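4.3 Checking rod height over the work board

1. Confirm the board is seated on the perforated table and both front bolts are tight.
2. Close the clamp lever on the Pliditz rod bracket.
3. Load program 143 and jog the arm down at low speed.

CAUTION: Keep hands off the board while the arm is enabled.

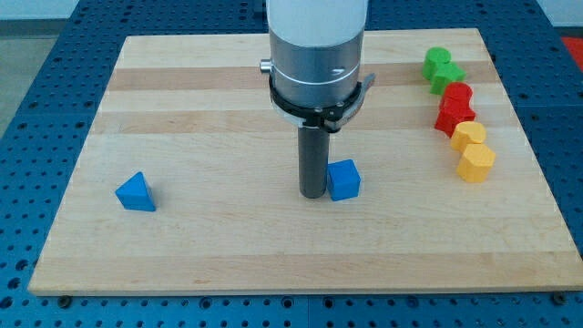

Figure 2. Rod lowered beside the blue cube, coloured blocks along the right side.

4. Slide a paper strip under the tip. It should drag slightly. If it binds, raise the arm and repeat step 3.
5. Save the height to register 3607.

NOTE: Fault 2768 means the register is locked. See the Rarel controller supplement.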